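Plastville Robotics Boards
Software > Perception and Control
Thread: Gripper width drifting from the fingertip pose, anybody else?

nektarios_r
Tuesday, 7:40 pm
Okay, I need more eyes on this. I'm training a small policy from hand-held gripper demos, all kitchen stuff, lots of clutter, tools leaning on other tools. Pose tracking is great now (I moved to the Gresarell tracker in May and haven't looked back). What's killing me is the width signal. I get finger width by fitting the two fingertips in the fisheye view, and during fast moves it lags the pose. The policy learns to close late. Every single time! It arrives at the handle, waits, then squeezes.

Retraining didn't help. More demos didn't help either, and I'm at 983 episodes. Anything obvious I'm missing?

- Nektarios Rallis

bolt_and_bracket
Tuesday, 7:58 pm
Check your timestamps before you touch anything else. Are you stamping at exposure or when the image lands in your process? I had a lag exactly like this and it was all in the USB queue.

nektarios_r
Tuesday, 8:05 pm
On arrival. Oh no.

bolt_and_bracket
Tuesday, 8:06 pm
Well, there's your evening.

mkyriakidis
Tuesday, 8:31 pm
I agree the stamps are wrong, but I don't think that's the whole story. If it were a constant offset, the pose would be late by the same amount, assuming both come off the same image. Does the tracker use IMU too? If so the pose is getting propagated forward and the width isn't. You're comparing a prediction with a measurement.

I'd log both on one clock, tap the gripper on a table a few times, open and close it a few times, and cross-correlate. Takes ten minutes and you get a real number to argue with — much more fun than guessing.

Manolis

nektarios_r
Tuesday, 9:22 pm
Did it. The offset is 9 ms when I move slowly and a lot worse when I whip it around, so Manolis wins that one. It isn't constant at all. I plotted it against angular rate and it makes a lovely fat banana.

quietservo
Tuesday, 9:40 pm
That banana is motion blur. Your fingertip fit is smearing and the smoothing filter after it is holding on to the old value. What's the filter?

nektarios_r
Tuesday, 9:44 pm
Exponential, pretty heavy. I put it in when the lighting was bad and forgot it existed.

quietservo
Tuesday, 9:47 pm
Take it out! Use a median over three samples if you need something, and do any real smoothing offline, forward and backward, so there's no phase lag. You're building a dataset. You have the future sitting right there on disk, so use it.

mkyriakidis
Tuesday, 10:02 pm
Careful with forward-backward filtering, though. It smears the close event into the past, so the policy sees the width start shrinking before the fingers have moved. On thin handles that means closing early, and then you'll be back with the opposite thread. I'd rather keep the raw width and weight each sample by fit confidence.

quietservo
Tuesday, 10:10 pm
With a short window you'd never notice. I've trained plenty of grasps this way and none of them closed early.

mkyriakidis
Tuesday, 10:13 pm
On blocks or on spatulas?

quietservo
Tuesday, 10:15 pm
...blocks.

anghel_fan
Tuesday, 10:37 pm
Jumping in because I love this stuff. The Anghel replay viewer lets you drag the width curve against the video, and you can see the lag by eye in about a minute. Free, runs on a laptop. Also, please hold out some messy episodes for validation! My first set was all tidy grasps and my loss looked wonderful and the thing couldn't pick up a spoon.

nektarios_r
Wednesday morning, too early
Filter's gone, stamps are at exposure, confidence weights are in. I re-exported everything overnight and trained for 2000 steps just to see, and it closes on time on the held-out replays. Predicted width sits right on top of the recorded curve for the slow grasps. Fast ones are still a bit ragged but so much better, I was grinning at a plot at six in the morning.

What's left is clutter. With several utensils close together, the fit sometimes grabs the wrong edge, and width jumps for a few samples. I'm thinking of masking to the blue pads and only fitting inside that. A typical view from the set, with the kitchen behind and the fingers up against the utensils:
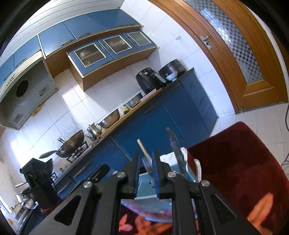 mkyriakidis
Mask to the pads, yes, but add a limit on how fast the width can change between samples and throw out anything beyond it. A color mask alone will bite you the first time something blue sits behind the fingers. I can post my version of the check tonight, it's short and it runs fine on the Stundine logs too.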